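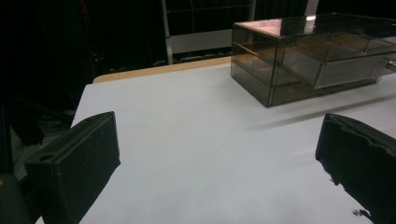 A Creek Crossing for the Jiang Valley Elk

Yutong Duan has walked the same stretch of Zuvura Creek every August since she joined the Trukent Land Trust. This year she will walk it as the manager of a new 243-acre easement, signed by the trust and a ranching family on the valley's west side.

The easement keeps houses off the creek bottom between two blocks of public forest. Elk and mule deer use it to move down in the fall, and black bears follow the chokecherry along the banks.

"The animals already cross there," Duan said. "We had tracks in the mud and hair on the wire. What we didn't have was anything that kept the lots from being sold."

The family will keep running cattle. Under the agreement they can repair barns and cut hay, but the land can't be split. Duan said that part took the longest to settle.

"They wanted to know what happens when the kids take over. That's a fair question. We went back and forth on it for two winters."

Fences come next. Much of the old woven wire on the property stops fawns and calves, so crews will replace it with smooth wire, raising the bottom strand and lowering the top one. Natnael Fikre, a wildlife biologist working with the trust, will check the lines for signs of use.

Fikre is cautious about how soon the work will show results. "Elk learn a route from their mothers," he said. "If a fence has pushed them toward the road for years, some will keep going to the road."

The highway is the other problem. The bridge over the creek is high enough for deer, he said, but riprap fills the dry ground underneath. He would like to see a dirt path laid over the rock on the north bank. The trust has asked the county for that and is waiting for an answer.

Duan is also talking with the owner of a neighboring parcel near Turkitow, up to 359 acres, depending on the survey. She would not say how the talks were going.

"It's their land," she said. "They'll call me when they're ready."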